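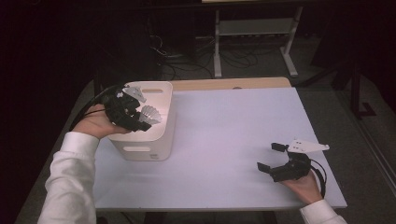 Clernau Paired Hand Grippers, Wired
Sold and supported by Dendside
Price: $969 per pair
Availability: in stock, next batch in June
Warranty: 2 years on the body, none on fingers

What it is

Two hand-held grippers, one for each hand, with a camera on each. You do the task yourself and the set records what your hands did, so a robot arm can be trained on it later. Remote control of a live arm is also possible with the Kurkico bridge (sold separately). We have used both modes in our own shop and we prefer recording by hand for anything that takes two hands. It's faster to learn and you don't need to own the arm yet.

What Clernau says, and what we think

"Anyone can teach a robot in minutes." Anyone can record a demonstration in minutes. Whether a robot learns anything from it is a separate matter, and it depends on how many recordings you make, how much they vary and what you train on them. Please don't order this set expecting the software to do that part. It saves recordings. Training is up to you.

"Natural hand motion." Partly. You hold the gripper and squeeze, and after an afternoon it feels fine for picking up, placing and sliding things. Your wrist will want to do things that a robot wrist can't. The set will record them anyway, and the arm will then refuse the path or do something ugly with its elbow. Clernau's viewer flags some of these. It missed several of ours.

"Works with any robot." It works with arms that have a two-finger gripper of similar width and a driver that somebody has written. Check the compatibility sheet before you order, and write to us if your arm is on the "community supported" list. We take that list with a grain of salt.

Fingers

Fin fingers, pale, with a comb-like edge. These are the ones to use on bins, boxes and other things with a rim or a handle slot. They flex, and that forgives a sloppy approach. It also means the recorded finger opening can be off when they bend, so don't rely on them for measuring.

Block fingers, black, stiff. Better when you need to know where the tip is. Light, springy objects are a fair test, and a shuttlecock is a nasty one: the skirt gives under very little pressure and the whole thing wants to roll.
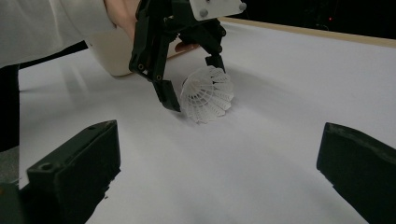

Gripper at a shuttlecock on a white tabletop, from a gripper camera. The black fingers at the bottom stay in view.

Clernau says you can mix finger types in one data set. We would keep them apart until you have a reason to mix them.

Cameras

Each camera looks out past its own fingers. You see the object and the approach well, and very little of your own arm. Close up, the fingers take a good share of the view. An optional head camera, made by Wattanapong, gives a wider look at the table. We think it should have been in the box. Without it, whatever one hand is doing outside the other camera's view goes unseen, and two-handed tasks suffer most.

Cables

Yes, there are cables, one per gripper. They tug a little when you cross your hands or reach over something tall. Route them away from your working side and leave slack. A wireless version has been "coming soon" for as long as we've carried the product, so buy this one only if you can live with the cables.

Setup

Allow roughly 3 hours for the first session, mostly calibration. The quick start guide gives a much shorter time and we have never matched it. Recalibrate after changing fingers. Plain, matte work surfaces gave us fewer tracking dropouts than glossy ones.

In the box
Left and right gripper
Fin fingers, one set
Block fingers, one set
Cables
Recording software, license for one computer

Not in the box
Head camera
Kurkico bridge
Any robot

Returns

Unused sets can come back within 7 days of delivery. Once fingers have been mounted we charge for replacing them. If you are unsure, ask Dendside for the sample recordings first and try them in your own training setup. They are free to download and will tell you more than this page does.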